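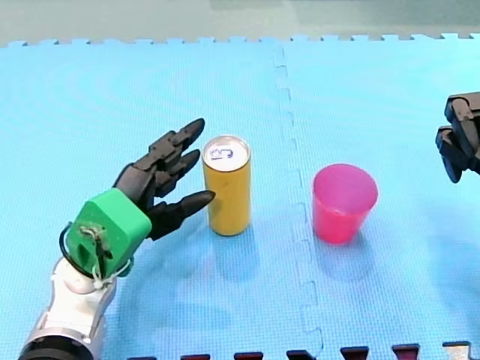

The multi-fingered hand reaching for the yellow can, with the cup standing to its right on the mat.

Teaching a robot hand to shape its grasp early: a walkthrough of the Modum method

If you have ever watched a learned policy bring a robot hand all the way up to an object, bump it with a half-closed finger and send it over, this page is for you. We spent most of last spring on exactly that problem, and the fix is small enough to set up in an afternoon. We call it Modum. It splits a grasp into an approach and a closure, and it trains the first bit much harder than people usually do.

The tall can is my favourite test object for this. It's slim, it tips over if you so much as look at it, and a hand with several fingers has plenty of ways to get it wrong. If your policy can get its thumb and upper fingers on either side of a can without touching it, you are most of the way there!

What you need

An arm with a multi-fingered hand that you can command joint by joint. A way of moving it by hand or by teleoperation to record demonstrations. At least one fixed camera with a clear view of the work area, and joint readings saved alongside the pictures. A soft surface, because things will fall over. Foam play mat is ideal, cheap to replace and kind to fingertips. One tall object and one with a different outline, such as a plastic cup.

We keep our recordings in Dridard, our in-house logging tool, but any format will do as long as every camera picture can be matched to a set of joint angles. Check that before you record anything. I once lost a whole batch to a clock that had drifted, and the policy trained on it closed its fingers on thin air with great confidence.

Step 1: Record the demonstrations

Record 33 demonstrations of reaching for the can. Put the can somewhere new each time and keep it upright. Move the cup as well, even though you aren't reaching for it yet. If the cup always stands on the same side, the policy will happily learn to use it as a signpost, and you'll only find out when you take it away.

Go slowly near the object. The last few centimetres are the part we care about, and a rushed finish leaves you with hardly any useful samples there. I like to pause with the fingers just short of the can, look at where the thumb is, and then close. That pause turns out to be very handy in the next step.

Keep the failed attempts in a separate folder. You won't train on them, but you will want them later for comparison.

Step 2: Mark the closing point

Every demonstration needs one label: the moment when the fingers start to close. Everything before it is approach and everything after it is closure. If you paused as suggested, you can spot it in the joint readings as a flat stretch followed by all the fingers moving together.

Do this by eye for the first few until you trust your judgement, then write a small script that looks for the flat stretch. Ours gets confused when the person demonstrating fidgets, so I still flick through the results afterwards. It's dull work, but a closing point marked too early will teach the hand to squeeze before it has arrived.

Step 3: Train the two parts

The policy has 2 heads sharing one image encoder. The approach head predicts the wrist movement and the finger opening together. The closure head predicts finger movement only and leaves the wrist where it is.

Now for the part that makes Modum work. In the approach head, give samples a weight that rises as the hand gets nearer to the closing point. We use a weight of 1 at the start of the reach and let it climb to 4 at the end. Without this, the long easy stretch across the mat swamps everything else and the finger shape comes out as a sort of average - not open, not closed, and no good for anything.

Train the approach head first. Once its error on held-out demonstrations has stopped falling, freeze the encoder and train the closure head. We tried training both at once and the closure head kept dragging the fingers shut during the reach.

Step 4: Test the approach on its own

Please don't skip this one, however tempting it is to see a full grasp. Switch the closure head off and run only the approach. The hand should come in with its fingers spread, the thumb on one side low down and the upper fingers angled towards the top of the can, and then stop.

Look at three things while it is stopped. Is the can between the thumb and the fingers, or is the whole hand off to one side? Are the fingertips clear of the can? Does the hand hold still, or does it creep forward? Creeping nearly always means the closing points were marked late. A sideways miss is more often a camera that has been knocked since recording, so check that before you start blaming the network.

Step 5: Switch the closure on

When the approach looks right, turn on the closure head and run 14 trials with the can in fresh positions. Score each trial as held, touched or knocked over. I'd keep those separate, because a policy that touches and slips needs a different cure from one that topples the can on the way in.

In our own 14 trials the weighted version never knocked the can over during the approach. The version with flat weights knocked it over in 4. That's a small test on a single object and I wouldn't build a theory on it, but you can see the difference as soon as you stand next to the thing. The weighted hand opens up early and slides in around the can, and I still find it lovely to watch.

Step 6: Try the cup

A cup that is wider at the rim than at the base asks for a different hand shape, and the can policy won't produce it by itself. Record a second set in the same way, add an input that tells the policy which object to go for, and train again from the can weights. It learns faster the second time round.

Leave the can on the mat while you record. Reaching for one thing with another nearby is where most of the interesting mistakes are.

If something goes wrong

Fingers tremble at the stopping point: smooth the finger commands over a few time steps, but leave the wrist commands alone.

Hand stops too high: look at the spread of heights in your demonstrations. Ours were bunched together in the first set and we had to record more.

Cable pulls at the end of the reach: tie it up near the wrist with some slack, and record again if the slack has changed how the arm moves.

Good approach, weak hold: this is a closure problem, so retrain that head only. The Mengal page on grip force covers it properly, and the Kodeo scripts it uses will read Modum recordings without changes.

Next on our list is the same method with a can lying on its side. The first attempts in March rolled straight off the mat.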